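Does a fixed-rate savings bond still make sense if prices are rising faster than the rate?
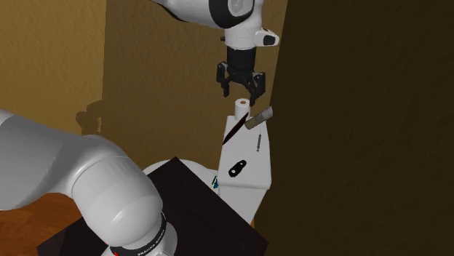 Posted by Kastriot Vukadinović, 8 July 2022

I have a two-year fixed-rate bond that matures at the end of the month. The provider has written to offer me a new one on similar terms, and I have to reply before the maturity date or the money moves automatically into their easy access account. The balance at maturity will be £3,879 including interest.

My difficulty is that every article I read says inflation is well above anything a savings account pays, and that this is partly down to the money governments spent during the pandemic. If that is correct, then fixing again locks in a loss in real terms. On the other hand, leaving the money in easy access also locks in a loss, and a larger one, as the easy access rate is lower.

Points I would like cleared up:

Is there any calculation that shows whether fixing is better than not fixing, when both are below inflation?

If inflation was caused by government spending, and the spending has now stopped, should I expect it to fall by itself within the two years?

Does the interest count towards tax even if it is less than inflation?

I do not need the money for anything planned. I have a separate emergency fund which I do not intend to touch. I am not interested in shares at this stage. I rent a flat in Liltmont, so overpaying a mortgage does not apply.

Posted by Marlies Stöckli

Taking these in order.

The inflation rate is the same whichever account the money sits in. It therefore drops out of the comparison between the bond and the easy access account. What matters is the fixed rate against the average rate you would expect to receive on easy access over the same two years. If the fixed rate is 2 per cent and you believe easy access will average less than that, fix. If you believe it will average more, do not fix. Inflation only comes back into the matter if you are comparing saving with spending the money now, or with an asset whose return moves with prices.

To put figures on it: £3,879 at 2 per cent, compounded once a year for two years, becomes £4,035.71. If prices rose by 6 per cent in each of those two years, you would need £4,358.44 to buy what £3,879 buys today. The shortfall is £322.73. With the money in an account paying nothing, the shortfall would be £479.44. Both are losses, and the first is smaller. Replace my 2 and 6 with your own numbers, as I do not know what your provider has offered you.

For a quick estimate of the real return you can subtract inflation from the interest rate, giving minus 4 per cent a year in the case above. The exact method is to divide 1.02 by 1.06 and subtract 1, giving minus 3.77 per cent. For small numbers the difference is not worth bothering with.

On the cause of inflation, economists disagree on the shares. Government support added to what households could spend. Supply was also restricted during and after the lockdowns, and energy prices have risen sharply. These can all be true together. Your second question assumes that when spending stops, prices go back. A fall in inflation means prices rise more slowly. It does not mean they return to the earlier level. For prices to go back, inflation would have to be negative, and central banks aim to avoid that.

The money already paid out also does not vanish when a scheme closes. Some of it was saved and may be spent later. I would not base a two-year decision on a forecast of this kind.

What should affect your decision is that the Bank of England has been raising its rate since December. New fixed rates have been going up with it, with a delay. Someone who fixed in May may well find better offers now. You could take a one-year bond instead of two, or split the amount between the two terms. Check the minimum deposit before you split, as some providers set it fairly high.

On tax, yes. Tax is charged on nominal interest with no allowance for inflation. A basic-rate taxpayer has a Personal Savings Allowance of £1,000 a year, and a higher-rate taxpayer £500. Interest of £78 or so on this balance will not use that up by itself, but add in what your emergency fund earns. Note also that on a bond which pays all its interest at maturity, the whole amount can fall into a single tax year if you have no access to it before then.

Posted by Bohdana Sirko

dont bother fixing, the government will just print more and it will be worth nothing. my bank pays me 74p a month and a coffee costs more than that. I took mine out in May and bought a new boiler, at least that is something you can use

Posted by Despina Shehu

Marlies has covered the sums. Three additions on the practical side.

Read the maturity letter for the word "withdrawal". With most fixed bonds you cannot take money out early at all, and with others you can but lose a set number of days' interest. If yours is the second type, the penalty is worth knowing when rates are moving up, as it may be cheap to leave and fix again elsewhere.

Your provider's maturity offer is not necessarily its best rate. Some keep one rate for existing customers and another for new ones, and it can go either way. Look at the public rate on the same day you look at the letter, and then at a comparison table. Check that any provider you have not heard of is covered by the Financial Services Compensation Scheme. The limit is £85,000 per person per authorised firm, and separate brands can share one authorisation. Your balance is a long way below that.

If you do nothing and the money goes into easy access, this is not a disaster. You can normally move it out whenever you like. The cost of waiting a month on this balance is a few pounds. I would sooner wait a month than fix for two years in a hurry.

About "printing": the Bank bought government bonds with newly created reserves, which is what people usually mean by it. It stopped adding to its holdings at the end of last year and began letting them shrink in February. Whether this slows price rises, and by how much, is argued over. It does not alter the choice between your two accounts.

Reply from Kastriot Vukadinović

Thank you. I had not seen that inflation cancels out on both sides. The letter says no withdrawals before maturity under any circumstances, so the penalty point does not apply. The minimum deposit is £500. I will probably put half into a one-year bond and leave the rest in easy access until I have compared rates. I will also add up the interest on the emergency fund, which I had left out.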